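Findon Forum > Simulation > Cell setup and upkeep

Thread: Two-arm kitchen cell, wrist camera view off after table swap

ternero_mike
Posted 23rd January

I look after the two-arm kitchen cell in our Trostemis sim setup. Last week I swapped the table for one with a thicker top and moved the arm mounts to suit. Since then the wrist views don't agree with my notes from before the swap. Block pickups that used to land fine are closing high. I have been through the config twice and can't find it.

View from one of the wrists, fingers open over the table:

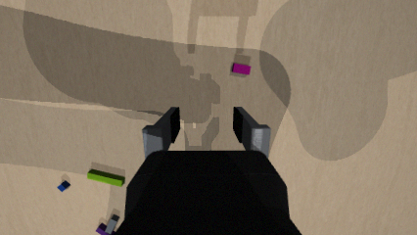
Wrist view over the tabletop, magenta block ahead of the fingers.

Mount offsets were re-entered by hand. Camera offset was not touched. Where would you start?

wanigasekara_lab
Start with table height. If you only changed the mesh and left the collision box from the old table, the blocks will rest on the old height and the arm will plan to the new one. Print the z of one block after it settles and compare it to the top of the slab.

ternero_mike
Did that first. Block z matches the slab to 2 mm. Collision box is the new one.

pk_gripfix
Then it's the camera offset. You can't move the mounts and leave the camera alone.

wanigasekara_lab
Disagree. The camera hangs off the wrist link, so it goes wherever the wrist goes. Moving a base doesn't change that offset. If it was right before, it's right now.

pk_gripfix
If it was right before. I've seen plenty that were wrong, with a fudge in the base numbers to hide it. Move the base, lose the fudge.

Babatunde Garba
Could you put up a room view with both arms in it? Hard to say much from one wrist.

ternero_mike
Sure. From low down, looking across at the back counter:
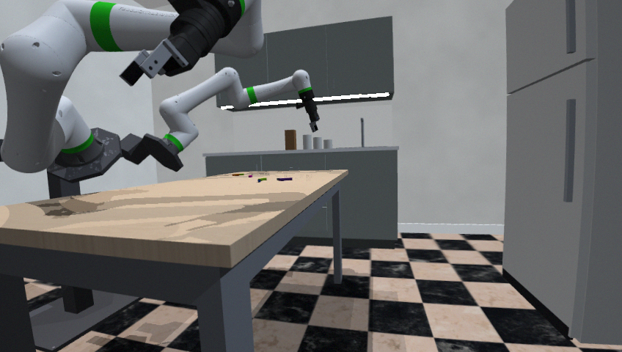
Both arms at the table, counter and cups behind.

Gripper is open on the near arm. The far arm is stretched out with its fingers pointing straight down.

Babatunde Garba
Thanks. I'd leave the cameras alone for now and check each base on its own. Take the blocks out of it. Send one arm to a known point on the table corner, read the fingertip position, then do the same with the other arm. If both are off by the same amount, it's the table frame. If only one is off, it's that mount. We had this in May on a cell with the same layout and it was one mount, off by 16 mm in z.

sandpiper
Also turn the shadows down while you do this. With two arms throwing shadows over that top you can't judge height by eye in the wrist view. I'd go as far as saying don't run with shadows at all.

pk_gripfix
Strong no on that. If whatever you train is going to see shadows later, keep them in. Turn them off for setup, fine.

sandpiper
Setup is what we're talking about.

ternero_mike
Ran the corner test. One arm reads fine. The other is high by 6 mm at the corner and it's the same at the opposite corner, so no tilt. That points at the mount.

While I was at it I drove a wrist out past the edge of the table to get the floor in view:
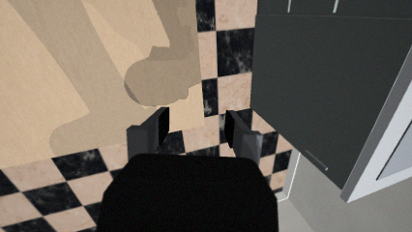 Wrist view beside the table edge, floor tiles between the fingers.

The tile lines give me something straight to check rotation against, which the tabletop doesn't.

wanigasekara_lab
Good trick, but take the tile corners from the scene file and project them. Don't line it up by eye. The tiles come out as diamonds from that angle and it's easy to fool yourself.

pk_gripfix
And do it at more than one wrist angle. At a single pose a camera error and a mount error can look the same. I still think you'll find some camera in there.

ternero_mike
Found the mount part. I had put the riser height in twice for that arm, once in the mount file and once in the arm's own base offset. Took the second one out and reloaded. Corner test now reads the same on both arms.

Ran 399 pickups with the shadows left on. The high closes are gone. A few are still off sideways, always on the small blocks when they sit at an angle.

pk_gripfix
Sideways is camera.

wanigasekara_lab
Or the grasp angle on small blocks. Check that before you edit any offsets.

Babatunde Garba
Save a copy of the mount file as it is now, whichever one you try first.

ternero_mike
Copied. Doing the tile corners tonight at three wrist angles, will post the numbers.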